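The fault that took 273 log files to find

The first report came in January, a little after 4 a.m. A two-arm cell at Mukby had let go of a part in midair and carried on as if it still held it. The software marked the pick as good.

Nazmiye Tuncer, who runs testing at Jikix, pulled the records. Of 400 overnight picks, 324 were clean. Most of the rest were plain misses. In a handful, the gripper had opened for a fraction of a second during a move.

"We blamed the fingers, then the force settings," Tuncer says. "We changed both and it still dropped things."

The cause was a worn signal wire in the cable that runs down the outside of the arm. It lost contact when the elbow bent past a certain angle – and the controller, an Akix unit, read the gap as a command to open.

The team now repeats the move with light objects and a tray, both arms working at once. The controller has been set to hold its grip when the signal drops.

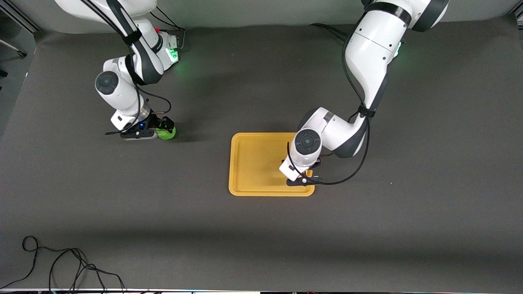 What changed on the floor

Cables are now replaced on a schedule, and no one reaches into the cell until both arms are powered down.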